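Section 4. Sending mail to someone inside

If you've made it through sections 1 to 3, you have the person's full legal name, their ID number and the name of the facility. Good! Now you get to write. I've been mailing letters into Grorkidholm for eight years and I still mess this up now and then, so don't feel bad if your first one comes back.

Last updated August 6, 2019. Otis Yazzie checked the steps with me and fixed two of them.

Before you start

You need plain white paper, a plain white envelope, a blue or black pen and stamps. No stickers, no glitter pens, no perfume, no return address labels (write yours by hand). I know labels look harmless, but the mailroom treats the glue as contraband and the whole envelope goes back.

Steps

1. Look the person up again on the day you write. People get moved with no notice -- my friend Adom Odoi was at Traswood on a Monday list I'd printed and gone by the time my card got there.

2. Write your letter on one side of the page. Put the person's ID number at the top of every sheet, because the pages get separated when they're opened and scanned.

3. Number the pages and put the total on each one (1 of 4, 2 of 4). If page three goes missing, they'll know to ask for it.

4. Address the envelope in this order:
Full legal name, ID number
Name of facility
P.O. Box 1144
City, state, zip

5. Write your own full name and street address in the top left corner. Initials won't do, and neither will a nickname.

6. Weigh it if it's thick. Anything with postage due is refused at the door.

7. Write down the date you mailed it and what was in it. I keep mine in a spiral notebook.

Note: Photos are okay at Grorkidholm, up to eight per envelope, printed on regular photo paper. No Polaroids. Write the name and ID number on the back of each one in pencil.

Caution: Don't discuss an open appeal in regular mail. It all gets read! Legal mail has its own rules and has to come from the attorney's office. If you're helping with a case, go to section 6 first.

Caution: Never put cash in a letter. Money goes through the Gada kiosk or by money order, and section 5 walks you through both.

If your letter comes back

Look for the slip. There should be one with a box checked for the reason, and you have 70 days from the date on it to ask for a review. Keep the envelope, even if it's torn, and make a copy of both sides. Then mail a short request to the Oyelaran Letter Desk with the copies. We'll write to the facility for you and let you know what they say.

What to write about

New people always ask me this one, and they worry about it far more than the stamps. Ordinary stuff is great. Adom told me he read one of my letters over and over and it was mostly about my kitchen: the big dark gray sink, the drainboard side with its raised lip, one round plate with a yellow-orange rim sitting down in the basin. He wanted to know what I'd had for dinner, so that was my next letter taken care of. Ask a question or two of your own before you sign off, and leave some room in the margins if you think they'd like to draw on it and send it back.

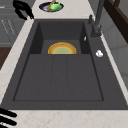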